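Section 2: Laying the mat and setting out your blocks

Right, so you've got the box open and you've checked everything against the packing slip. Before you do anything with the blocks themselves, please sort out the mat. I know it's the dull bit! I skipped it with my first Tinduris set and spent a whole afternoon chasing pieces across a bare tabletop, so take it from me and do it properly once.

What you'll need

The mat, a clean table that doesn't wobble, a damp cloth, a dry cloth, and the lid of the box (keep it handy, you'll use it as a tray).

Laying the mat

1. Wipe the table down and dry it. Crumbs are the enemy. Even a grain of rice underneath will make a bump you can feel.

2. Unroll the mat with the matt side up. If it's been rolled tightly in the post it'll want to curl, so turn it over and roll it loosely the other way, count to 25, and let go.

3. Line up one long edge with the edge of the table by eye, then smooth the rest away from you with the flat of your hand. Go slowly - if you push hard you'll just chase a ripple from one end to the other.

4. Leave a strip of table showing down at least one side. I like mine on the right. It gives you somewhere to put your instruction card and your tea without either of them ending up in the building area.

Note: a few faint creases are fine and won't bother the blocks. Mine has had them since September and I've stopped noticing. If you've got a proper fold line that stands up, put the mat under some heavy books overnight and try again in the morning.
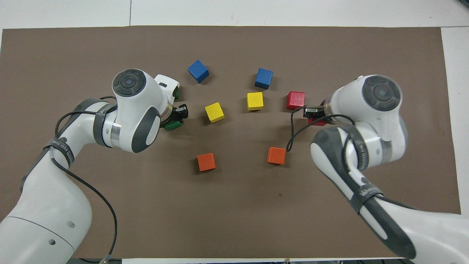 Setting out the blocks

5. Tip the blocks into the box lid, not straight on to the mat. Their edges are only slightly rounded and a big heap of them landing at once will mark the surface.

6. Pick out the greens first. They're the base colour for every pattern in Section 3, so you want them within easy reach and the other colours further back (I leave mine in the lid until I need them).

7. Put your first green block down flat, near the middle of the mat, and press gently on the top. It should sit still. If it rocks, lift it and look underneath for grit.

8. Put the second green one a little way off, with enough room between the two to get your fingers in. People always set them too close together and then knock one while moving the other. Birthe Baldursdóttir, who tested this section for me, did it 2 times running and wasn't pleased.

Caution: please don't slide the blocks about. Lift them and put them down. Sliding leaves pale smudges on a brown mat, and they're a nuisance to shift.

Caution: keep hot mugs and pans off the mat altogether. It isn't heatproof, whatever it feels like.

Cleaning up

Small specks brush off with the dry cloth. For smudges, use the damp one with plain water and work in little circles, then leave the mat flat until it's dry. No washing-up liquid, it goes tacky. Replacement mats are part number 117 on the order form at the back.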